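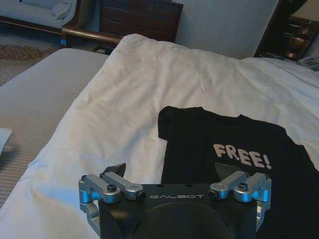 A black T-shirt on the duvet, with the gripper in position.

Chore Robots: Frequently Asked Questions

Can a robot fold my laundry yet?
Some can fold some of it. A T-shirt laid out mostly flat is the easy end of the basket. A fitted sheet remains unsolved by most humans as well.

Why start with T-shirts?
Two sleeves, one neck, and no buttons. In the Niazi trial we ran 400 folds, and 121 needed a person to step in.

Is it faster than me?
No. Our best shirt took 5 minutes. Your teenager may be slower, but only in getting started.

Does a bed work as a folding table?
Badly. Duvets have hills, and dark cloth hides its own wrinkles from a camera. We test on beds anyway, as that's where laundry goes to wait.

What about shop floors?
Better news there. The Imham site moves identical boxes all day, and boxes don't have sleeves.

Can I buy one from Wokcombe?
Not yet. We'll look at it again in December.

Will it match socks?
Please see next year's FAQ.

Last updated 8 August 2026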